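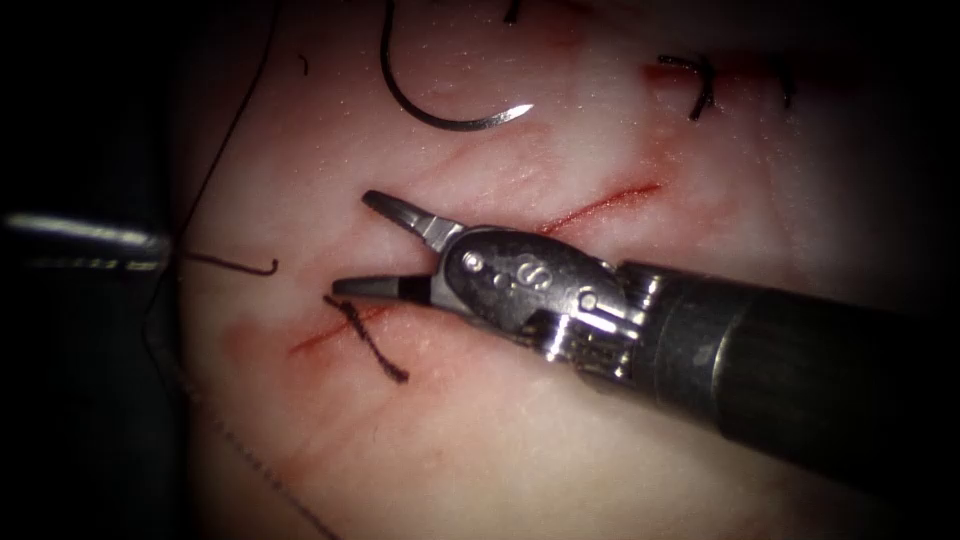 练习台上的组织表面与切口,中央为器械腕部,钳口张开。

Leire Toledo 在 Salcedo 培训中心负责缝合课程的教材,办公桌在练习室隔壁。采访从下午4点开始,谈的主要是组织:怎样备料,怎样下刀,怎样判断一道切口适不适合拿来练缝合。

“先看表面反光。”她说,“浅色、湿润的组织会有一层均匀的光泽。光泽断成一块一块,说明那部分已经偏干,针穿过去的阻力会变,学员练出来的手感就不准。”练习室的做法是用生理盐水纱布覆盖,开始前揭开,中途按需补水。补水用滴的方式,不用喷。喷雾会在切缘积成小水珠,影响观察进针点。

图上的切口细而长,从左下方延伸到中部偏上,两侧有一条窄窄的红色。右上段颜色较饱和,左段散开,成为一片粉红色的痕迹。

“我上课会让学员先读颜色,再谈针距。”Toledo 说,“红色集中的一段,切缘的线看得清楚。颜色散开的一段,边界模糊,容易把染色的边当成切缘。初学者常在这种地方把针下得太靠外。”她要求学员动针之前用口头报出切缘的走向,从一端报到另一端,中间不停顿。报不出来的,先用湿纱布轻压,再看一次。只压,不擦。

切口周围还有淡红色的条纹和斑块,夹着细小的分支状纹路。我问这会不会干扰判断。她认为会,但不主张换成纯色的硅胶垫。“硅胶垫适合练打结,也适合练持针角度。到了对合切缘这一步,背景太干净,练习的价值就低了。”中心两种材料都备,前两个单元用硅胶垫,第三单元起改用组织。

备料由 Leandro Gallardo 负责,他在采访过半时加入。他的记录表上,本年度登记的组织片编号到3,061。每片登记厚度、取用时间和存放温度,用完后登记去向。“厚度差得多的不放在同一组。”他说,“同一组学员要比较针距和张力,材料不一致,分数没有意义。”下刀也由他完成,用一次性刀片,一次走完全长。中途停刀会在停顿处留下小台阶,对合时这一点总是对不齐。

关于钳口的位置,两人的意见不完全一致。图中下方的钳口靠近切口左端,前端发黑,上方的钳口末端扁平,略微收窄。Toledo 在课上强调,夹持之前钳口张开的幅度应与要夹的组织量相称。“张得太大,合拢时带进来的组织就多,切缘会卷。”Gallardo 更在意接触的先后。他希望学员让一侧钳尖先贴住表面,再合拢另一侧,这样夹取的深度容易控制。Toledo 同意这种方法用于较厚的组织,对薄片则有保留,理由是先贴的一侧容易把切缘推开。

讲义目前的写法是两种都列出,由带教老师按材料厚度选择。7月修订时,Adoración Villanueva 建议加一张厚度对照表,已列入下一版。

照明的问题占了采访的后段。抛光的金属件反光强,湿润的表面也反光,两者叠在一起,切缘附近会出现亮斑。Gallardo 的处理是先降亮度,再调角度,每次只动一项。Toledo 补充说,亮斑若正好落在进针点上,学员应当停下来报告,由老师决定是否调整,不要凭记忆下针。

评分表共14项,与组织处理有关的包括切缘对合、组织牵拉、夹持痕迹和表面湿度。夹持痕迹一项扣分最多。Toledo 的解释是,针距偏差可以拆线重来,夹坏的切缘没法恢复,只能换一片。“学员问得最多的是速度。我们的表里有用时,但只记录,不计分。前面几项稳定之后,用时自己会降下来。”

一次课结束后,组织片按生物废弃物处理,台面先用清洁剂擦拭,再消毒。托盘单独浸泡。Gallardo 会保留每组评分最高和最低的切口照片,附上编号,下一期开课时放在讲义末尾,不写学员姓名。

采访结束时他回去准备晚间的一组材料,Toledo 则在修改讲义里关于轻压纱布的那一段,她觉得“轻”字不够具体,打算改成以纱布不移位为准。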